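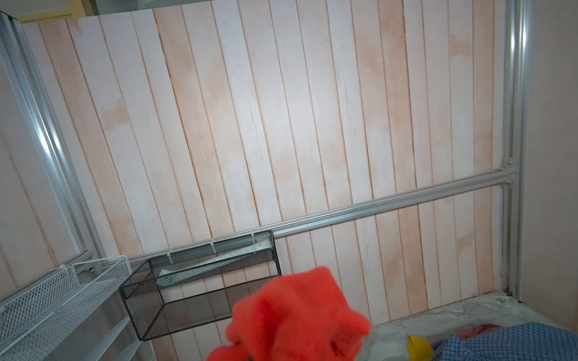
Handout 4, page 1

Wall Finishes and Coatings: Limewash, Whitewash and Thin Paint
Revised 6/17/22

Read before the session. Bring the Delby worksheet and a pencil.

Terms

Limewash is slaked lime thinned with water. It hardens by taking up carbon dioxide from the air and turning back into calcium carbonate. It needs a porous surface: brick, soft stone, lime plaster, rough-sawn wood.

Whitewash is used loosely. In older building accounts it usually means lime, or chalk with a little animal glue, put on cheaply and often. In shops today it can mean any pale, thinned paint that lets the grain or the color of the wood come through. When you read the word in a source, check the date and the trade before you decide what was in the bucket.

Distemper is chalk bound with glue size. It rubs off on a sleeve and can't be washed. It was mostly used indoors, on ceilings and plaster.

Thinned latex is ordinary wall paint cut with water. It forms a weak film and can peel if the cut is too heavy.

Coverage and uneven color

A thin coat shows the surface under it. Knots, resin and hard grain take up less than the wood between them, so one board can finish lighter than the next even when both got the same number of coats. Wear does something similar later on. Corners, edges and places near a door handle lose their coating first.

Students often mark patchiness as a fault on the survey form. It may be one, or it may be how the finish was meant to look. Write down what you see in one column and what you think caused it in the other. Do not mix the two.

Case: the Borner mill store

The Borner accounts list lime purchases every January, which is a poor month for limewashing since a frost can ruin a fresh coat. The likely reading is that the lime was bought in winter and left to slake until spring. The store had 3,508 square feet of interior wall. The later survey by Esposito covers 2,684 square feet of it. The remainder was behind grain bins and could not be reached.

Esposito found lime on the lower walls and distemper above the tie beams. We will look at why a mill owner might pay for two finishes in one room. Think about who touched the walls, and how high.

Case: the Treseo chapel

Here the lime was tinted with earth pigment. Tinted lime dries much paler than it looks wet, and each batch comes out a little different. The painters at Treseo mixed one large batch for the nave and ran short near the west door. The join can still be found on a bright day.

Sampling

Take samples from a hidden spot and label the bag before you open the blade. A drop of weak acid on a lime coat will fizz. Chalk will also fizz, so the test does not separate limewash from distemper. A damp cloth helps: distemper comes away, sound limewash mostly stays.

For next time

Write up one painted or washed wall you can visit in person. 600 words, not counting the survey form. Pages 2 and 3 have the form and the reading list.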